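Chapter 4
Cotton, Loops, and the Business of Getting Dry 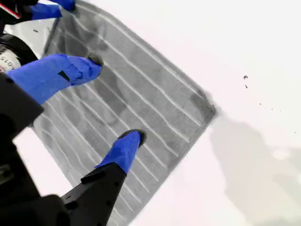
Why does a towel soak up more water than a bedsheet made of the same cotton?
Because of its loops. A sheet is flat, and water meets only the top of the weave. Terry cloth sends hundreds of small loops up from its base, and each one gives water another surface to cling to and another narrow gap to creep into.

The creeping is called capillary action, and it will occupy us for most of this chapter. You have met it already if you have ever dangled a sleeve in the sink and found your elbow damp an hour later.

Towel makers have known about loops for a long time and have spent much of it arguing over how long they should be. At the Relstead mill, Renata Pawłowska wanted them tall and Przemysław Duda wanted them short. Tall loops hold more water. Short loops snag less and dry faster on the rail. The mill settled the matter by selling both and charging extra for the tall ones.

Weight matters too. A bath towel of 400 grams per square meter is a sensible object. Heavier ones feel splendid in the store and are still damp at breakfast.

Then there is fabric softener, which coats the fibers in a thin waxy film - lovely to touch, and not much help to a cloth whose one job is to get wet. Section 4.2 takes up the chemistry. Before you read it, find two old towels at home, wash one with softener and one without, and let a drop of water fall on each. Write down how long each drop takes to sink in.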